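25th October

Beeswax and carnauba polish, batch notes (kitchen bench, then spare room)

Third go at the hard polish for the Nowicki cabinet. The last lot set like toffee and dragged under the cloth, so I've dropped the carnauba and gone up on the turps. Started with 200 g of the yellow beeswax from Timilel, grated on the big holes (my knuckles say hello), and 50 g of carnauba flakes. Carnauba in first on its own, double boiler, lid on, then the beeswax once it had gone clear. It takes forever and the smell gets into the curtains!

Took the pot off the heat and well away from the stove before the turps went anywhere near it. 296 g of that, poured in slowly with a paint stick going round the whole time. Colour came up a nice dark honey. Lauri reckons I should be stirring until it goes cloudy and only then pouring off, and he might be right, because the bit I left in the pot has a much finer grain than the bit I poured early.

Packed a box for Lauri Rantala to pick up at the weekend, and I still owe him a proper label for everything.

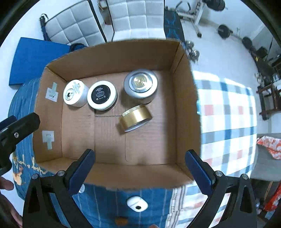

Lauri's box, jars and tin at the back, gold tape in front.

Test boards: one oak, one Tassie blackwood, both sanded to the same grit and wiped down. Oak took the new batch beautifully, buffed up in a couple of minutes with an old flannelette sheet. The blackwood is still a bit smeary near one end and I think I simply put too much on (again). Will leave it overnight and have another go with a clean rag before I blame the recipe.

Things to sort: the Skonska scales are drifting, they read differently after I'd tared them twice, so treat the carnauba weight with suspicion. Also the Ikberg invoice, number 2583, has the turps on it but not the second bag of flakes. Ring them.

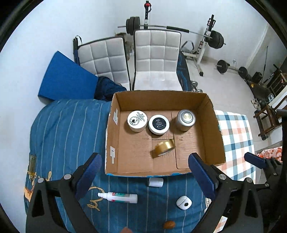
Box on the blue stripey bedspread, still open.

Next batch: same weights, stir till cloudy, pour later. Try a warm brush on the carved bits of the cabinet door, as the cloth just skates over the hollows. And buy more flannelette.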